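Rider Safety and Race Preparation in Motocross
Handout 4: Wrist and forearm load, and how we plan a return to riding

Course leader: Friederike Voß
Practical sessions: Gifty Amegashie

Please read this before the practical session at the Serkholm track. You do not need to learn the numbers by heart, but you should be able to explain them with your own words.

1. Why the forearm gets tired first

In the first weeks of the course we spoke mostly about the legs, and this was on purpose. A rider who stands well on the footpegs and holds the bike with the knees does not need to pull so much on the handlebar. When the legs become tired, the rider sits down too early, the weight goes back, and the hands must do the work. The rider then often complains of "arm pump", which is a hard and painful feeling in the forearm together with a weak grip.

Arm pump has more than one cause. Some riders have it only at the first race of the season, others have it in each start. Before you speak about treatment, check these points with the rider:

- Is the handlebar turned too far back or too far forward?
- Are the grips too thick or too thin for the hand?
- Are the brake and clutch levers placed so that the wrist stays nearly straight when the rider is standing?
- Did the rider change gloves lately?
- Does the rider hold the breath on the first lap?

The last question sounds strange, but Gifty asks it always and she often gets a yes.

2. Landing and the wrist

On a jump landing the suspension takes most of the force, and the ankles, knees and hips take a large part of what remains. The wrist should get only the rest. If the rider lands with locked elbows, the force goes directly through the hand into the small bones of the wrist. One of these, the scaphoid, is known for healing slowly, as a part of it has a poor blood supply. A rider can have a broken scaphoid and believe it is only a sprain. Therefore pain at the base of the thumb after a fall should be seen by a doctor the same day, also when there is no swelling. 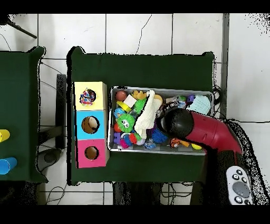

We come now to the question of when a rider may go back on the bike. The decision belongs to the doctor. The coach has a different task: to plan the steps between "allowed to ride" and "ready to race". These two are not the same, and in my experience most mistakes are made between them.

3. The seven steps (Mernura plan)

We use the plan from the Mernura training group. It has 7 steps, and the rider moves to the next one only if there is no new pain on the following morning.

Step 1. Walking and stationary cycling, hands free.
Step 2. Light grip work with a soft ball, both hands.
Step 3. Hanging from a bar with the feet on the floor.
Step 4. Sitting on the bike on the stand, working the levers for up to 60 seconds.
Step 5. Slow riding on flat grass, no jumps.
Step 6. Track riding, rolling over the jumps.
Step 7. Full track riding, first alone, then in a group.

Some riders want to leave out step 5 because they find it boring. Do not agree to this. Flat grass with small bumps shows very well if the hand is protecting itself -- you will see the elbow drop on the injured side, mostly in the left turns.

4. Example from practice

A club rider from Ametepe came back after a wrist fracture. At Serkholm the lap is 1,534 metres long, and on his first day at step 6 he was permitted two laps, then a pause, then two laps again. He felt good and asked for more. We said no. The next morning he had pain when he opened a door, so he went back to step 5.

Discuss in pairs: was it correct to go back only one step? What would you write in the training diary?

5. For the next session

Bring your own gloves, boots and helmet. The bus leaves from the Zumirside car park at 8.15. Please fill in the diary sheet for one rider and write 600 words on how you would plan the steps for him or her. Hand it in to Gifty before we start with the bikes.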